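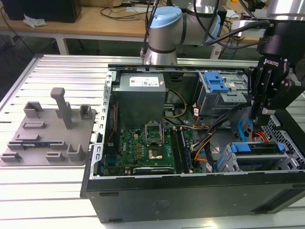 The Toltutley workshop bench, with the printed plate to the left of the open computer.

I want to defend the slow way of building a robot cell at home or in a shared workshop. In our place at Toltutley we have been working since June on one task: a robot should handle the small parts of an old desktop computer. Many visitors look only at the arms. I would ask them to look at the grey plate.

The plate is printed, and every holder on it has its own shape. I drew the long slotted rail 7 times before I was content with it. A friend from the Nidden club told me this is wasted plastic, and that a good camera and clever software should find a memory module wherever it lies. Perhaps in a big laboratory it is so. But we are people with evenings and one bench, and a holder which costs 2 hours of printing has saved me many weeks of programming.

There is a kind of pride in home automation that I do not share. It says the machine must manage in our disorder, or it is not a real robot. I learned my trade in a factory, where we spent more time on fixtures than on machines, and I was never ashamed of it. A part should have a place — then the movement can be simple.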